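Equipment budget is due in November and I said I'd post how we're splitting it this year. Short thread.

We asked for three quotes on grippers. Zidton came in at 1,028 each, Daltari at 1,328, Iwasaki at 1,549. All before shipping. Only Iwasaki includes a spare set of fingers.

Last year I bought on unit price and then spent the savings on adapter plates and cables. This time every line has the mounting parts in it or it doesn't go on the sheet.

Hiyori Sekiguchi asked me to add a line for props and consumables. Fair. We never had one and people were paying out of pocket. I put in 40 a month to start.

Arms are not on the list. The ones we have are fine for another year. Grippers and fingers are what wear out.

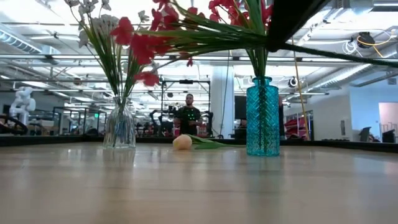
Finger choice is the part I'm still stuck on. The flat ones are cheap to replace and they're what most of our tasks were set up with. But look at what flower arranging asks for: thin stems, a slim-necked vase, and glass on both sides of the tulip. I'd like a softer pad for that, and Daltari sells one as an add-on. Waiting on the price.

Jititia does rentals too. If the pad quote is bad I'll rent one pair for a month before buying any.

Will add the final numbers when the sheet is signed off.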